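Mivine headset: picture drifts left after firmware 126
5 October 2019
By Stenbridge Support Desk

Reported problem: The customer's Mivine headset worked normally until it was updated from firmware 116 to 126. The view now turns slowly to the left while the head is still. It takes a few minutes to become obvious. Restarting the headset puts the view back in the center, then it starts again.

Setup: Mivine headset, Brondis phone in the front tray, one hand controller. Battery at full charge. The customer has 2,975 MB free on the phone.

Step 1. Recalibrate
Placed the headset on a flat surface, lenses down, and ran Settings > Sensors > Calibrate. The progress bar reached the end and the app reported success. Drift came back in the first session. Ran it a second time with the phone out of its case. Same result.

Step 2. Check for magnetic interference
Asked the customer to move away from the desktop speakers and try again in another room. No change. Turned off the compass correction in the Brondis phone settings. The drift got slightly faster, so we turned it back on.

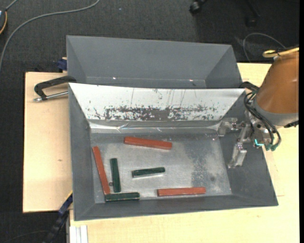
Step 3. Clear the sensor cache
Removed the Mivine service from the phone, restarted, and let it reinstall when the phone was docked. This wiped the saved room position and the customer had to set it up again. The drift was gone for 16 minutes, then returned at the same speed as before.

Step 4. Read the log
The customer exported the log and sent it in. It has 132 entries reading "gyro temp out of range, using default." They start only after the phone warms up, and that matches the delay seen in step 3. The old firmware does not write this message at all.

Step 5. Roll back
Sent the customer the 116 package. Installed from the phone with the headset plugged in. Played for an hour in the Espinoza demo with no drift. Automatic updates are now off.

Status: Open, workaround in place. Passed to Mivine with the log attached. They have confirmed the temperature message is a fault in 126 and plan a fix for November. If you have the same drift, ask us for 116 and do not run calibration again before installing it. Games and saved settings stay on the phone, but the room position has to be set up once more after the rollback.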